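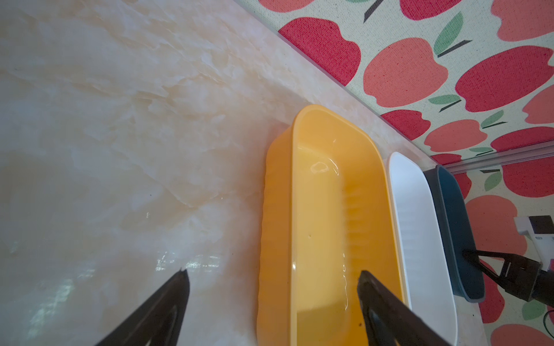 演示任务录到一半,夹爪伸进了托盘,这一条要不要作废?
先看任务说明里有没有写“允许碰触”。写了就留,在备注栏填“碰触”;没写就标成失败,照样上传,别删。

上面这个问题,七月份的信箱里来了很多遍,措辞各异,语气一次比一次委屈。于是Yolandi Sithole把《遥操作录制守则》又改了一版,这期通讯占用一点篇幅讲讲改动。上一版共46条,据后台记录,打开过的人不少,翻到第二页的人不多。新版短了些,希望能活到第三页。

一、失败也是数据。过去大家有个雅致的习惯:录砸了就悄悄删掉,只交漂亮的。结果Peton项目交来200条,条条成功,审核的人看完很感动,然后全部退回。新规定是,从按下开始键起,每一条都有编号,编号不许断。断了要写说明,“手滑”不算说明。

二、摆放要按卡片来。浅盘并排放的任务,颜色顺序以当天的摆放卡为准,黄、白、深蓝绿怎么排,由卡片决定,轮不到操作员的审美。有人问能不能按“看着顺眼”排,答复见卡片背面,背面是空白的。

三、台面和背景。光滑台面会反光,大理石纹的尤其爱反光,开录前先看一眼腕部相机的画面,亮斑盖住了盘沿就调灯,不要调台面。背景布可以花,印苹果也行,印什么都行,但同一批次里不要换。Maluleke那一批中途换过布,后来光是对批次就对掉了一个下午,参与者至今不愿谈起。

四、指尖检查。每班开工前看夹爪指尖,有缺口、有磨损都登记,能不能继续用由当班负责人签字。登记表上“还行吧”这一栏已经取消,请改填“可用”或“停用”。盘子里有水点或碎屑的,要么擦干净,要么在备注里写明,两样都不做的,审核会替你写,写得不会太客气。

五、双臂同台。两只夹爪进入同一片区域之前,操作员要出声报一下,对面应一声再动。点头不算,对面那位正盯着屏幕。线缆从台边走,不得横在托盘前面。急停按钮旁边不放杯子,这一条原本没有,是Anidix小组用一杯奶茶争取来的。

六、备注要让别人看得懂。抽查的164条备注里,有121条只写了“正常”。正常当然很好,可任务要求写的是起始位置和结束位置。以后只写“正常”的,系统会弹窗请您再想想。弹窗的文案由Mbali Pillay执笔,第一稿被认为过于诚恳,现在用的是第三稿。

旧版守则到月底停用,Helevero平台上的链接会自动跳到新版。收藏了旧版PDF的同事,麻烦自己删一下。打印出来垫在显示器底下的那几份可以留着,垫高效果一直不错。

对第五条有意见的,请在下午四点以前发到组内信箱,标题写清楚条号。上次有封信标题叫“关于那件事”,我们到现在也没弄明白是哪件。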